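Library book sale moves to the old Srisuk building this November

I've been going to the Brarkmont library book sale for so long that I could find the mystery table blindfolded, so I'll admit I grumbled a bit when I heard it was moving. The sale is leaving the library basement and setting up in the old Srisuk furniture store on Cullberg Street, and after stopping by for a look I have to say I'm coming around fast.

For one thing, there's room to turn around! If you've ever been stuck in the basement between the cookbooks and a man with a full backpack, you know what that means. The store has big front windows, a ramp at the side door and parking out back. The library has the place for 5 days, which is 2 more than it ever got downstairs, and doors open at 9 every morning.

Kittipong Ratanaporn is running the sale this year, and he walked me through the floor plan with a roll of tape on his wrist. Fiction goes along the windows, kids' books get the carpeted corner where the sofas used to be, and history and travel are in the back. He told me 210 boxes have come in so far — a lot of them from the Ledach school, which cleared out its reading room over the summer.
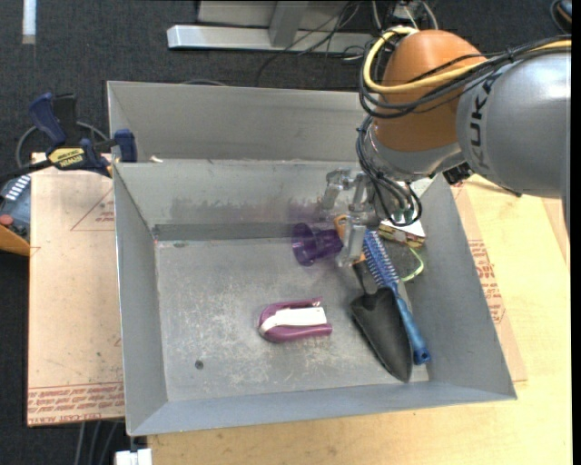 Prices are staying put, which made me happy. Paperbacks are still a dollar, hardcovers are $3, and on the last afternoon you can fill a grocery bag for five bucks. The one change is in the bargain section, where the books won't be lined up spine out anymore. They'll be in open bins you dig through, and if you're picturing neat little baskets, think again. I love a good dig, so I'm all for it, but bring your reading glasses and maybe wear sleeves you can push up.

Donations are being taken at the side door until the evening before opening, up to 8 p.m. Kittipong says yes to puzzles and board games if the pieces are there, and no to encyclopedias, magazines and anything that's been stored in a damp garage (I had a box like that in my trunk, so home it went).

Money from the sale goes to new chairs for the library's reading room and to longer evening hours in the winter. Cash and cards are both fine this time. I'll be over by the mysteries as soon as the doors open, so come say hi, and please leave me at least one good detective story.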